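How to complain about the content of a video game

By Oisín Ó Riain

You have found something in a game that you think is unfair to a religion, a political group or anyone else, and you want to tell the people who sell it. A short letter sent to the right place will do more than a long post on a forum. I have written to publishers on and off for years, most recently to Stundier over a mission in Selten, and these are the steps I use.

1. Play it, or watch it played

Do not work from a headline or a forwarded email. Play the part you object to, or sit beside someone who is playing it. Note the chapter, the version number and the difficulty setting. In Selten the preacher's speech changes depending on which side you join, and half the complaints I read quoted lines from a version the writer had never seen.

2. Write down the exact words

Copy the dialogue as it appears in the subtitles. If there are no subtitles, pause and play it again until you have it right. Keep your opinion on a separate sheet for now.

3. Decide what you want

Pick one thing. You might ask for a change to the age advice on the box, a warning on the shop page, or a reply explaining the choice. "Ban it" is a request too, but expect a form letter back.

4. Find the right address

The developer makes the game, the publisher sells it and the shop stocks it. Look for the publisher's name in small print on the back of the case or at the end of the credits. For Selten that meant Stundier. My copy came from McGrath, so I sent them a separate letter about the shelf it was on.

5. Write the letter

Keep it to one page. Mine to Stundier was almost 2,000 characters, with 4 short paragraphs:

What I bought and where
What the game says, quoted
Why I object
What I am asking for

Leave out scripture, party politics and threats to stop shopping there. If you are a believer, or not one, you can say so in a single line – after that, stick to the game.

6. Keep your papers

Put a copy of the letter in a folder with the receipt and your notes. Keep the game as well until the matter is closed, as you may be asked to check a line.

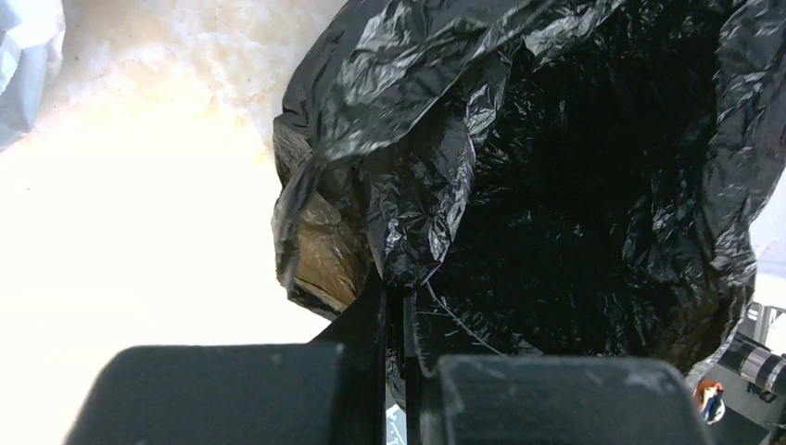
Black plastic rubbish bag, open.

7. Follow up once

Stundier took 37 days to answer me. If you hear nothing after two months, send the same letter again with the first date written at the top. If there is still no reply, try your local paper. The Calwood letters page prints short ones, and asks for a name and a daytime phone number.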